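Handheld grippers for two-handed jobs: Esis or Grava?

Posted by erkside_bench

We're choosing between the Esis and the Grava handheld grippers for recording two-handed tasks, mostly moving smooth plastic tubs around a table. The Grava costs $220 more a pair. The sales page says its fingertips have "human-level hold", which I don't believe for a second. Has anyone used both on slippery stuff? We have 45 tubs to get through and I'd like to avoid buying twice.

3 replies

menon_user

Grava all the way. Had mine since January, no complaints. Never tried the Esis but it looks cheap.

slowloop

I'd ignore the reply before mine, as it compares one thing with nothing.

We ran both on the same tubs at our shop in Menon. With the stock tips the two were close enough that I wouldn't pay the difference. What mattered more was where you grab. Pinch a rim or a lip and either one holds. Go for a flat wall and both slide, whatever the brochure says. The colour of the tips does nothing for grip either, though it does make them easier to find in the footage.

Check the camera before the fingers. A wide fisheye lens gets both grippers in view, but glare off shiny plastic on a white table is a pain, and our tracking dropped out on 8 runs until we changed the lighting. A matte mat would be my first purchase.
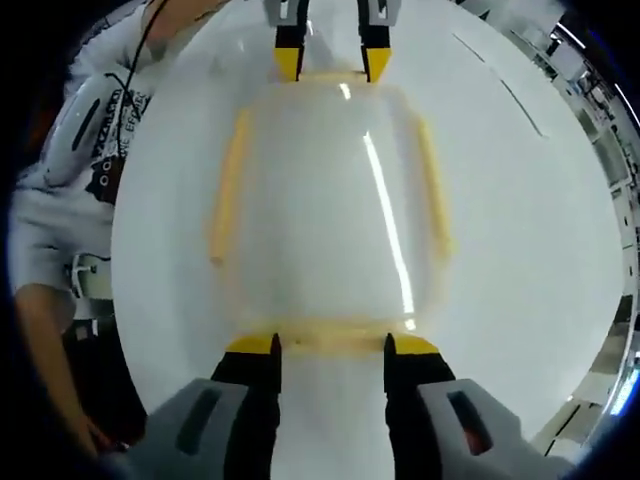 One gripper on each end of a frosted container, yellow tips on the near rim.

Try that hold on your own tubs before you order anything. If the seller won't lend you a pair for a week, I'd wonder why.

tinbench

Some 922 clips in on the Esis here. The fingers are fine. The cable annoys me every day, so ask about its length.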